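**Marlene Chisholm** · 5/10/26

1/ Finished the first round of gripper trials on the two-arm bench. Posting notes here so Yanling Wan and anyone else on the Weston project can find them.

---

2/ Two sets of fingers so far. The Navitz set is flat with a rubber pad. The Shimada set is narrower and comes to more of a point. Same arms, same controller, same task for both.

---

3/ The task is cloth. Each arm takes a lower corner, they pull the hem out, then they lay it flat. We did 24 runs per set and left the dishes on the table, because the final job is clearing and setting a place.

---

4/ Navitz: 10 clean runs. Most of the misses were at the first pinch. The pad pushes the fabric ahead of it and closes on nothing. When it does get a corner, it keeps it.

---

5/ Shimada does better at the first pinch and worse on the pull. If the arms go wide too fast, one corner slips out. I slowed the pull down and that fixed a lot of it, but then I had to rerun the early ones. Still scoring those.

---

6/ Controller: we moved from the old Stirnis board to the new one before any of this. Startup is quicker. The left arm still drifts a little after a long session, so I home both arms between sets now.

---

7/ Camera: fixed mount for all runs. I tried a wrist camera in August and the fabric filled the whole view as soon as the fingers got close. Might try it again with a wider lens.

---

8/ Cables: leave more slack than you think. On an earlier bench I had one pull loose when the elbow folded, and I blamed the gripper for most of an afternoon.

---

9/ Cost, for those who asked. The Navitz fingers were $434 for the pair of arms. Shimada was $184. The pads on the Navitz set can be replaced, and I haven't found spares for the other one.

---

10/ Next is the same cloth folded in half, then a thinner one. Yanling is writing the scoring sheet so we both mark a slipped corner the same way. I'll add the Shimada numbers to this thread when they're done.
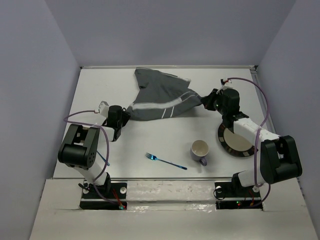
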